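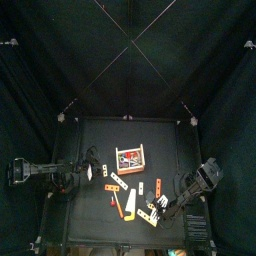
Fig. 1. Toy toolbox, with construction pieces laid out in front.

Week 9: Sorting before building

Do take your time with this one, everybody — the sorting really is half the pleasure! Start with the bars that have holes (white, orange, yellow), put them side by side, and only then go looking for bolts. Tools belong in the box with the rail. Bring your notes on Monday, please, and we'll compare.

Contact: Elli Sjöberg, Room 901 | Back to top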